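Preguntas frecuentes: fallos de las pinzas de mano (ropa y dormitorio)

Actualizado 30/3/26. Página de Yara Saab, soporte Hamaton. Voy añadiendo cosas según llegan los avisos, perdón por el desorden.

¿Qué pasó con la tanda de octubre?
De 286 tomas, 177 salieron mal. Mismo fallo en todas: los dedos se quedaban a medio cerrar y el registro decía "cerrado". Nos dimos cuenta tarde, al repasar en Lagos.

¿Cómo sé si mi pinza lo tiene?
Dedos juntos, sin nada en medio, y mirar la apertura en Deveck. Si marca más de 6, para y avisa. No sigas grabando "a ver si se arregla". No se arregla.

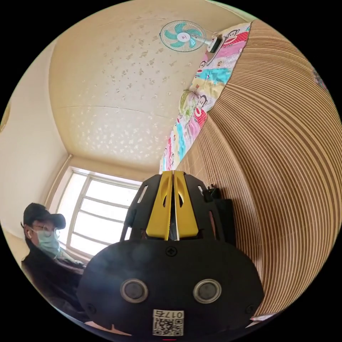
Dedos amarillos casi juntos, con la ranura central estrecha.

¿Puedo apretar yo el tornillo de arriba?
No. El de estrella que queda debajo de los dedos no se toca. Dos personas lo apretaron de más y hubo que cambiar la carcasa.

¿Por qué falla más con tela?
La tela fina cede y el motor sigue empujando. Con ropa negra además cuesta ver en el vídeo si está bien cogida o va solo de una punta. Pellizco corto, levantar despacio, comprobar antes de mover el brazo.
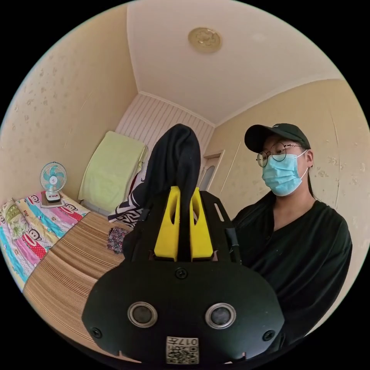
Si la prenda se cae, suelta del todo y vuelve a empezar. Nada de recogerla con la otra mano a media toma, que luego no hay forma de saber que falló.

Sale el error 1356, ¿qué es?
Sobrecorriente en el motor. Suelta, apaga, espera a que se enfríe la carcasa. Si vuelve a salir el mismo dia, pinza retirada y etiqueta roja.

¿Es peligroso?
Pillarte un dedo duele, y con el 1356 la pinza puede cerrarse sola al encender. Nunca metas la mano entre los dedos amarillos para sacar un hilo, ni con ella apagada: primero desconectar. Mangas anchas, remangadas. Cordones y colgantes fuera.

¿Y si trabajo con dos pinzas?
Prueba cada una por separado. El aviso no dice cual de las dos falla, está pedido a Turkico y aún sin fecha.
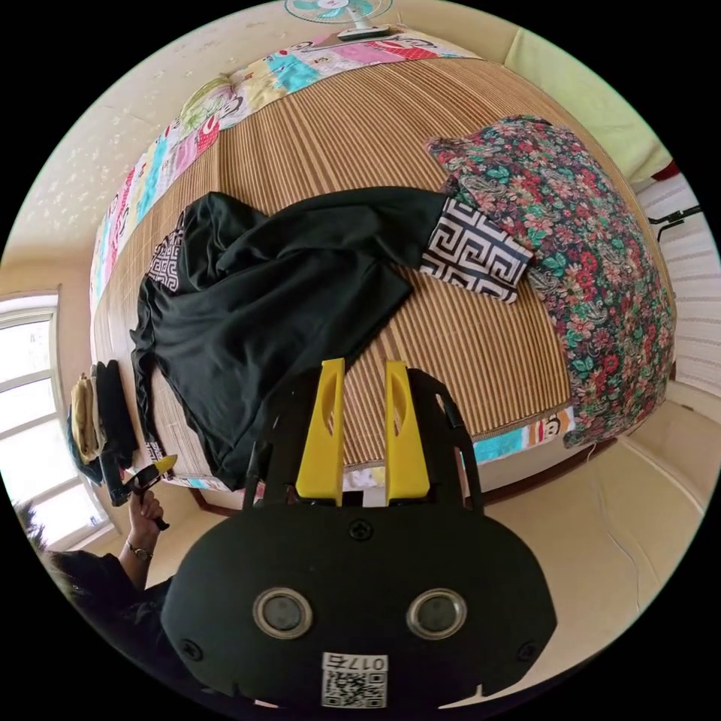 Apunta siempre el número de la pegatina en el parte, entero, con lo que lleve detrás. Sin eso no podemos cruzar el fallo con la unidad.

¿Hay que repetir las tomas malas?
Solo las de doblar. Las de extender valen casi todas, las estamos revisando a mano.

¿Dónde mando el parte?
Al formulario de soporte, con el registro de Deveck adjunto. Por mensaje suelto se pierden.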